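# About Skevska

Skevska records people doing ordinary handling tasks and turns the recordings into training data for robot arms. Customers send us a task description and, in most cases, the objects. We return synchronized video, gripper pose and finger opening for every repetition, in the format their training code reads.

The company has two sites. Encombe holds the demonstration tables and the object store. Vendari holds the robot cell, where policies trained on the data are run before a delivery is signed off.

## What we record

Most of our work falls into two methods.

**Hand-held demonstration.** The operator holds a gripper in each hand and does the task directly. There is no arm in the loop. Cameras on the grippers and at head height record the same episode, and the grippers carry marker plates so that their position can be recovered. This method is fast to set up and gives natural two-handed motion, including regrasps and small corrections that are hard to produce through a remote link.

**Remote control.** The operator drives a pair of arms from a leader station at Vendari. It is slower per episode, but the joint limits and reach of the real arm are present in the data from the start. We recommend it for tasks with contact forces the operator needs to judge at the robot's own pace, and for anything near the edge of the workspace.

Many projects use both: a large hand-held set for coverage, then a smaller remote set on the target arm.

## The Miyazaki protocol

Miyazaki is our internal name for the two-handed container series. It covers lidded boxes, jars and pouches, handled on a table beside a rack or basket. Each object is recorded in 30 starting poses, and each operator is limited to 105 episodes per shift. Clear plastic is treated as a separate class, as reflections and see-through walls change what the gripper cameras can resolve.

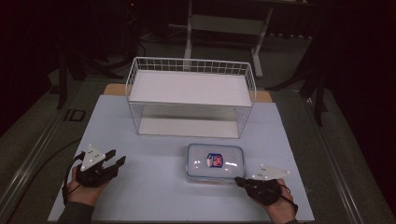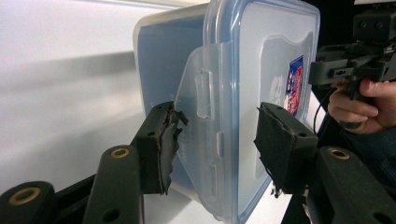
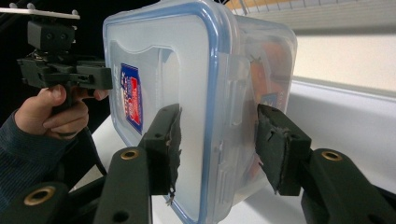 ## How an episode is checked

1. **Sync.** All camera streams are aligned to the gripper encoder clock. An episode with a gap in any stream is dropped.
2. **Tracking.** Gripper pose is recovered from the marker plates. Short losses are interpolated and flagged; long ones are rejected.
3. **Visibility.** A reviewer confirms that the contact points can be seen from at least one gripper camera for the main part of the grasp.
4. **Task outcome.** The end state is compared with the written task description. Failed attempts are kept in a separate folder if the customer wants them – several do.
5. **Replay.** A sample from each batch is replayed on the arms at Vendari at reduced speed.

The reject log is included with every delivery, with a reason code for each dropped episode.

## Hardware

The hand-held grippers use the same finger geometry and linkage as the ones mounted on our arms, so a recorded opening can be sent to the robot without rescaling. Finger pads are consumable parts. Pad type is written into the episode metadata, and customers can request a fixed pad type for a whole set.

Tables are standard height with a rail on the sides. Boards, racks and backdrops can be swapped to match a customer's own cell. Lighting is set per project and logged.

## Operators

Operators train for two weeks before their episodes enter a delivery. The first week is spent on slow single-hand picks; two-handed work follows. We ask for steady speed, full closure before lifting and no contact between the two devices. Operators also write the first draft of the task notes, and those notes ship with the data.

## Working with us

A typical first project is one task, a pilot set of 195 episodes and a replay report. From there the customer decides on volume. Objects should reach Encombe before the table is booked. Send at least one spare of each item, with any labels left on.

Recordings belong to the customer. Skevska keeps a copy only for as long as the contract states and does not reuse it in other sets.

Page last revised Tuesday, July 2, 2019. Table bookings are open through October.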